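Grip Test
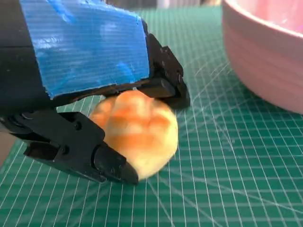
Wrist camera, bread roll held just off the mat.

Yasaman Nikzad set the force limit to 20 and ran the script. The fingers closed on the roll. The crust did not crack.

"Log it," said Tavion.

She typed the run number, 3,446. The Okus club had used the same arm for three years, and the log had never been cleared.

"Next target is the bowl," he said.

She saved the file — twice — and entered the coordinates.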